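Oiling a Maple Board

I love this job! It takes an afternoon, most of it waiting, and the grain comes up so much richer that you'll be hunting around the house for more wood to oil.

Start by washing the board with warm soapy water, both faces, and stand it on edge overnight. Next day, sand with 120 grit, going with the grain, then 220. Wipe it with a damp cloth to raise the fibers, let it dry and give it one light pass with 320. 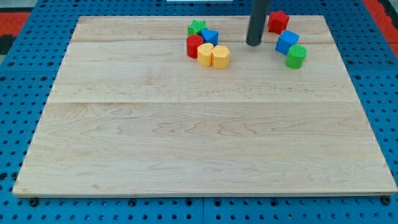
Light maple with wavy grain, glued up from several planks.

Now the fun part. Pour on a puddle of food-grade mineral oil - be generous - and rub it in with an old T-shirt. Do the edges and end grain too, they drink the most. Leave it 3 hours, wipe off whatever is still sitting on top, and repeat until the wood stops taking it in. My big one from the Ustthorpe flea market needed four coats!

Finish with a thin layer of board wax, buffed with a clean rag. Re-oil whenever the surface starts to look chalky.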